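Grusance Simulated Demonstration Program
Frequently Asked Questions for Contributors and Partner Groups
Last revised April 2021

General

What is the Grusance program?
Grusance collects examples of tabletop manipulation performed by a robot arm in simulation. Each example, called an episode, is a complete recording of one attempt at one assigned task. The episodes are used to train and test control policies that learn from demonstration. The program is administered by the Prurano group, and all requests for access should be directed to its office.

Who may contribute?
Any group with a signed contributor agreement may submit episodes. Individual operators work under the agreement held by their group and do not sign separately. New operators complete 34 practice episodes before their recordings are accepted into the main collection. Practice episodes are stored apart and are never released.

Is a physical robot required?
No. All work for this collection is done in the Hrynyshyn simulator, which contributors install on their own workstations. Groups that wish to record on hardware should write to us before doing so, as those recordings follow a separate agreement.

Recording

How is an episode started?
The operator selects a task from the assigned list, confirms the written instruction, and loads the starting layout. Recording begins at the first commanded motion - time spent reading the instruction is not stored. The operator may reload a layout before moving the arm, but not after.

What is stored with each episode?
An episode holds joint positions, gripper commands, rendered images, object poses, the written instruction, and the random seed for the layout. Operators are identified by number only.

May an operator discard a poor attempt?
Operators may mark an attempt as failed, and are asked to do so promptly. They may not delete it. Failed attempts are useful for training models that judge success, and they allow us to report honest completion rates for each task.

How long may an episode run?
The limit is 580 control steps. An episode that reaches the limit is closed automatically and marked incomplete. An incomplete episode may be submitted, but it does not count toward a group's quota.

Review and Quality

How are submissions checked?
Every submission passes through Grovach, our review tool, which replays the stored commands and compares the final object poses with those in the recording. Episodes that do not match are returned to the contributing group. A reviewer then watches a portion of the remaining episodes and compares each with its instruction.

What are the most common reasons for return?
Most returned episodes have an instruction that does not match the motion, or a long pause in the middle of the recording. Changes to the lighting settings are another frequent cause. In the last review period, 147 episodes were returned for altered lighting alone.

Small Object Layouts

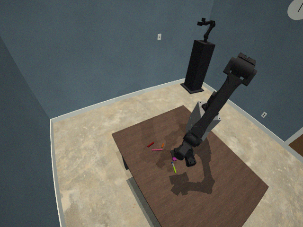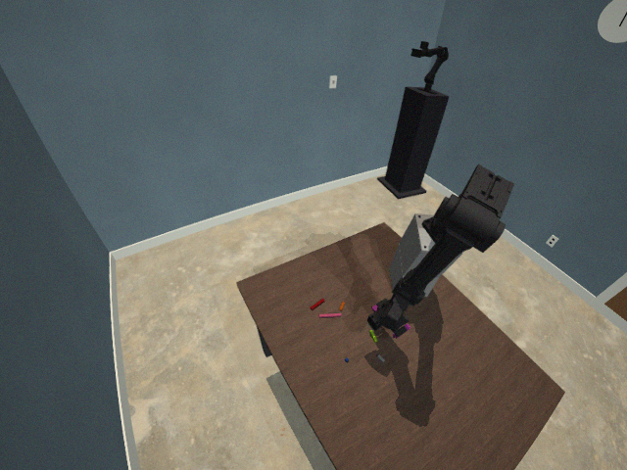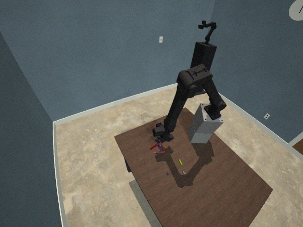
Why are small objects given their own review rules?
Small objects place greater demands on both the operator and the model. A minor error in the position of the wrist may be harmless with a large box and may cause a complete miss with a thin stick. Reviewers must also judge contact when the view is partly blocked. In the third view above, a magenta item is mostly hidden by the gripper, and its position cannot be judged well from that image alone. For this reason, reviewers consult the stored object poses before ruling on any grasp in these layouts. Operators should do the same if they are unsure how to mark an attempt.

Should the arm's shadow be turned off to make the objects easier to see?
No. Shadows must remain on at the default setting. A model trained only on evenly lit tables tends to perform poorly when an arm darkens part of its own work area, and we wish the examples to include that condition.

May objects be named by color in the instruction?
Yes, provided that the color name comes from the approved list. Pink and magenta are separate entries and should not be exchanged. Where two objects share a color, the instruction must also give a shape or a position.

Access and Use

How large is the collection?
The current release contains almost 2000 accepted episodes. Failed attempts are offered as a separate download.

May the episodes be used in commercial work?
Commercial use requires written permission. Requests should state the intended use and the name of the responsible group. Academic users may begin work once their access form has been approved.

How should an error in a released episode be reported?
Please send the episode number and a short statement of the problem through the contributor page. Corrections are issued with the next release - the next is planned for December - and corrected episodes keep their original numbers.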